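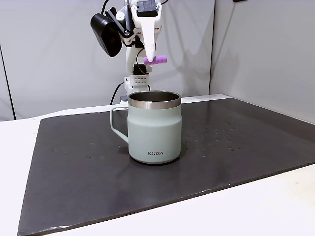
Zolbridge finger sets for table-top arms are sold in pairs, with screws and one 2 mm key. Before fitting, support the gripper by hand and remove the old fingers one after the other. A long white finger like this one reaches down well beside a mug, but they need a straight check every 800 cycles. Keep the cables behind the arm, with enough slack for the full turn. Spare pads: pack of 20. Delivery from Skornalham.

Reading time: 1 min

Home | Arms | Fingers | Spare parts | Service

© Zolbridge 2021. Contact: Jaanus Juška. Back to top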